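What we budgeted for the second assembly station

We run a small assembly shop and put seats and covers together for a customer called Onia. Our first robot station paid its way, so in August we sat down to plan a second one. I wrote the numbers up for myself and figured I might as well post them.

The robot was the easy part of the budget. We got two quotes, one from Orkon and one from Phuthong, and they were close enough that price didn't decide it. Orkon won on spare parts. They keep fingers and wrist cables in stock, and Phuthong wanted 28 days for either one.

What I got wrong the first time was everything that goes around the robot. Shelving, bins, trays, carpet protection, the hours spent moving things a few inches to the left. I had one line for all of it, called "misc", and we went past it in the first month.

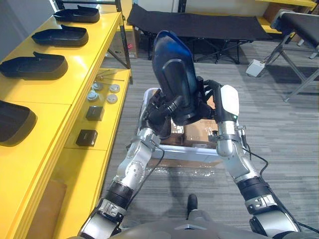

Both arms on a molded shell, with trays and small parts on the yellow shelves.

So this time the shelving has its own line. I put $2000 against it, and that includes the trays. We want the same yellow as the first station so parts can move between the two without relabeling anything. Bins are cheap and I stopped pricing them one by one.

Cables are the next thing. Anything that runs along an arm will wear out, and I would rather buy spares up front than pay for rush shipping. I put down 3 full sets. My partner thinks that is one too many - we'll see. 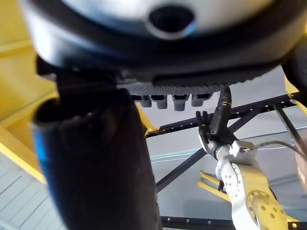 Hands cost more than I expected. A plain gripper does most of our work and it's easy to replace. A hand with jointed fingers is slower to get and has more to break, but it can hold thin parts the gripper struggles with. We decided on one of each and no spare hand for the first year. If it fails we go back to doing those parts by hand until the new one comes.

I also set aside 80 hours for setup. The supplier's planning sheet has a lot less than that, but it leaves out training and the time you spend finding a good spot for each tray. Last time I didn't count our own hours at all, and the station looked a lot cheaper than it was.
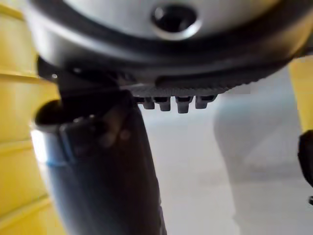

What I left out

No conveyor. Orken makes a short one that would fit, but we don't move enough parts to need it. No second wrist camera either. Floor space is free for now because we already rent the room, so it isn't in the total, though it probably should be.

The order goes in once the deposit terms come back. I still need a price on the floor mats.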